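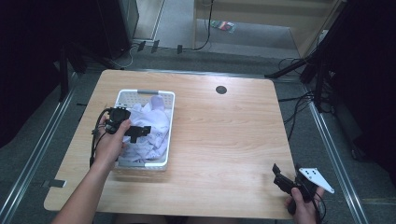 **Voice message from "the boss" and it was not the boss**

**ustyna_s** wrote, 10/24/17

Hello all. My name is Ustyna Stelmakh, I do the accounts for a small company in Limville. I am not a technical person, so please be patient with my words.

Last week our office received an e-mail which looked as if it came from our director. He was travelling at this time, and it was known to many people because he had put it on his public page. The e-mail asked me to pay an invoice of 2098 pounds to a new supplier. I did not pay, I answered that I need a confirmation by telephone. After one hour I had a voice message. It was his voice, or very near to his voice, and it said "yes, please pay it today, I am at the airport". There was much noise behind.

I still did not pay, and I called his wife. He had sent nothing and he had called nobody.

My question is: how could they do the voice? Is it a person who imitates, or is it a computer programme? And what should a small office do against it?

---

**Pririk** wrote

Good that you did not pay. That is the main thing.

For the voice, I would bet on a human. A bad line, airport noise, a short sentence, and you were already expecting him. Our ears are very generous when we expect somebody. There are programmes which copy a voice, I have heard some demonstrations, but they sounded like a person with a cold speaking through a pipe. I do not believe that somebody uses this for two thousand pounds.

---

**cui_bono_77** wrote

I disagree with Pririk. The demonstrations you heard are perhaps one year old, and this moves quickly. Does your director have videos online? Speeches, interviews? If there is a lot of clean speech of him then it is possible to cut words out and put them together, and for this you do not even need anything clever. "Yes", "please", "today", "airport". An old trick with scissors, only the scissors are software.

---

**ustyna_s** wrote

He has a few videos from a trade fair, in total 63 minutes, I looked just now. He speaks in them about gaskets. I don't remember that he says "airport" but I have not listened to everything, and I am not sure that I want to.

---

**Pririk** wrote

So you see. Who will listen to an hour about gaskets in order to find four words? A cousin with a deep voice costs nothing.

---

**old_modem** wrote

You are both arguing about the part that matters least. Human or software, the defence is the same:

- Any new bank details are checked by calling a number you already have on paper. Never the number in the e-mail.
- Two people approve above a certain sum. We use 900.
- A voice message is not an approval. Neither is a text message.
- The director must agree to this in writing, so that he can't be angry when you make him wait.

The last one is where it fails in most offices. People pay because they are afraid of the boss.

Also look at the full headers of that e-mail. Was the address really his, or was it one letter different?

---

**ustyna_s** wrote

Thank you, I looked. The name was correct, but the address ended with a different domain, with "rn" in the place of "m". On my screen it is almost the same thing. I feel a little stupid now.

About the written rule, I will propose it. He is a kind man but he does not like to wait.

---

**cui_bono_77** wrote

Don't feel stupid, this one catches everybody. Change the font in your mail programme to one where the letters have the same width. It is ugly but you will see the difference at once.

And keep the voice message! Save it to a file, with the date and the number that called. Phone companies delete voicemail after some time.

---

**Skostari** wrote

I had nearly the same case, so I write it here. In our office it was an invoice for 335 pounds for "domain renewal", with a call from a polite lady. We paid, because the sum was small. Then the next one came, and it was bigger. So I would put the limit lower than old_modem says, or have no limit at all for new suppliers.

The bank said it could not return the money since we had sent it ourselves. The police gave us a reference number and that was all.

---

**old_modem** wrote

Fair point, I should have been clearer. The 900 is for suppliers we know. With new ones we always call.

I don't agree that there should be no limit for everything. If you ask for two signatures on every box of paper, in one month people will sign without reading.

---

**Pririk** wrote

With this I agree completely. I worked in such a place. The second signature was a rubber stamp, it lived in an open drawer.

---

**cui_bono_77** wrote

Ustyna, one more thing. Ask the director to take his travel dates off the public page. He can write about the trip when he is home again.

---

**ustyna_s** wrote

He has removed them this morning. The message I have saved in two places and I have reported it to the police and to our bank. The bank asked for the account number from the false invoice, so if you have such a case, keep the invoice too.

We have also agreed a question which I will ask him on the phone if something seems strange. I will of course not write it here.

In November we will have a short meeting with all the staff, and I must prepare one page for them. Would somebody be willing to read it before? My English for such things is a little stiff.

---

**Skostari** wrote

Send it to me, I will read it. And please may I use it in our office after?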